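Norkstead Touring Exhibitions
November, by the Norkstead installation desk

4. Hanging the text panels

Each panel hangs from two steel clips on the Wiegand rail. Hang all of them before the framed works leave their crates.

1. Fix the rail to the wall with the 6 screws supplied. Check it with a level.

2. Slide two clips onto the rail, 600 mm apart.

Note: The artist's statement is printed on the widest panel, 1000 mm across. It goes to the left of the entrance at every venue, including Dokcombe.

3. Hook the panel on from above and let go slowly.

Caution: Panels are unvarnished. Wear cotton gloves and keep tape off the printed side.

4. Leave 300 mm between the panel and the first frame.

5. Aim the nearest lamp at the middle of the text. Read the panel from the doorway and move the lamp if there is glare.

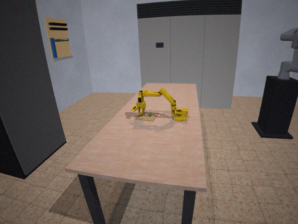
6. Write the panel number on the condition sheet and sign it.

5. Framed works

Open crates in the order shown on the Donmont packing list.

© Norkstead Touring Exhibitions | Contact the installation desk | Back to top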